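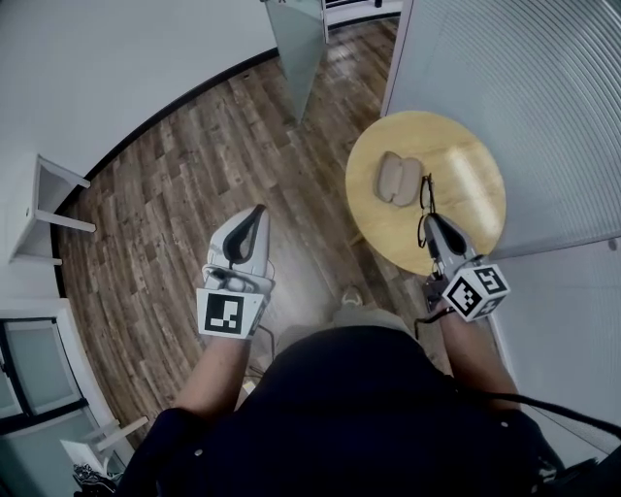
# How a robot learns to put glasses away

In our robotics club in Durkow we are children from nine to twelve years, and every Saturday we meet to teach a robot something. This page is for the younger brothers and sisters, and for everybody who wants to join in autumn and asks what we do there all the time.

My name is Ottilie Grabner and I lead the club together with Hrvoje Nikolovski. English is my third language, so please forgive me if a sentence walks a little strangely.

## Why glasses?

Think of how you put a pair of glasses into its case. You pick them up, you fold the arms, you lay them down inside and you close the lid. You don't think about it, because your hands have done such things since you were very small.

A robot has no such memory. If you only write "put the glasses in the case", it does not know what a case is, or which part of the glasses it may hold. It also does not know how hard it may squeeze. Glasses are thin, they have hinges, and they swing when you hold them by one arm. For us this makes them a very good exercise, much better than a wooden block, which we used in our first month and which became boring for all of us, also for me.

## Showing is easier than telling

There are two ways to teach a robot. In the first way you write every step as a rule: move forward, stop, close the fingers, go up. This works well if everything lies always in the same place. But if you turn the glasses a little, the rules don't fit any more.

In the second way you show the job many times, and the computer looks for what is the same in all the tries. We use the second way. You also learned to tie your shoes like this – somebody showed you, and then showed you again.

To show the job, a person holds a gripper in each hand. A gripper is a kind of hand with only two fingers. Now you must do everything with these fingers and not with your own. At first it feels as if you are wearing very thick gloves! You have to move slowly, and you have to decide which hand does what. Often one gripper holds the thing still and the other one does the work.

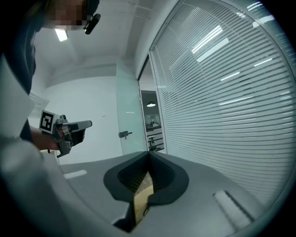
The computer must also know where each gripper is in the room. For this we have the markers, the black and white squares. They look a bit like the codes on a train ticket. Each pattern is different, and the computer knows how big the real square is. If the square looks small to a camera, it must be far away. If it looks crooked, it must be tilted. You can try this at home with a playing card: hold it near to your eye, then far away, then turn it slowly. Your eye sees a different shape each time, but you know the card has not changed.

So please do not cover a marker with your sleeve. Nikolovski says this at every meeting, and he is right.

## What is one "try"?

We call one showing a try. It begins with the glasses on the table and the case open. It ends when the glasses are in the case and the grippers have moved away. For one small exercise we want 20 good tries from each team, and a team has 3 children:

- one holds the grippers
- one says "start" and "stop"
- one writes in the notebook what happened

After 4 tries you change places. In the notebook we write also the bad ones. If the glasses fall down, you write "fell", and maybe why you think they fell. Please write so that another person can read it. Last spring we had a page where a word could be "lid" or "lip" or "tip", and we never found out.

Between the tries we move the case a bit, or we turn the glasses the other way. If all the tries are the same, the robot learns only this one place on the table.

## Words to remember

**Gripper:** a hand for a robot, often with two fingers.

**Marker:** a printed pattern that helps a camera to find out where a thing is.

**Temple:** the long arm of the glasses that goes over your ear. Yes, it is the same word as the building.

## If you want to come

You do not need to know programming. Bring shoes with a soft sole and something to drink, but drinks stay outside of the work room. If you have old glasses at home that no person needs any more, we take them gladly, also when they are scratched. Long sleeves must be rolled up before you take the grippers.

In July we have a break.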